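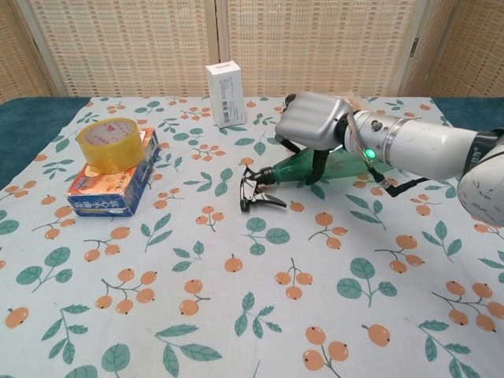 Figure 2. Arm and hand at the spray bottle station, with the bottle lying on its side.

3.2 Grasping of household containers

The second course task concerns the grasping of containers whose shape differs along their length. Teams in the Prarkis project course were given access to one arm with a multi-fingered hand and were asked to write a grasp planner that selects a contact region, a wrist angle and a closing order for the fingers. The choice of programming language was left to the teams. The low-level controller, referred to below as Bondent, was supplied by the teaching staff and could not be changed.

The spray bottle was the hardest object in the set. Its body is wide and its neck narrow, and the trigger head shifts the center of mass away from the middle of the body. When the bottle lies on its side (Figure 2), the free space between its lower surface and the table is small, and a finger that closes too early tends to roll the object away from the palm. The body is also translucent, and depth readings taken through it were often missing or belonged to the cloth behind.

Teams handled the missing depth in different ways. The Dunbar team fitted a tapered cylinder to the outline of the bottle in the color image and ignored depth inside the outline. The Fadside team kept the depth readings at the trigger head, which is opaque, and placed the rest of the bottle relative to it. Both methods need the head to be in view, and both failed when the palm covered it during the approach.

A patterned tablecloth was kept on the table throughout the task. In trials held in May on a plain surface, simple color thresholds had been enough to separate most objects from the background, and several teams had not gone further. With the printed cloth, thresholds alone gave broken outlines. Other items, such as a cardboard box and a roll of tape, were left on the table as clutter and had to be avoided by the arm.

Each team was allowed 47 attempts on the bottle. An attempt was scored as successful if the bottle was lifted clear of the cloth and held for 9 seconds. Attempts in which the hand touched a clutter item were stopped and scored as failures - this rule was applied even when the grasp itself was sound. Planning time was limited to 900 ms per attempt, measured from the last camera image to the first motion command.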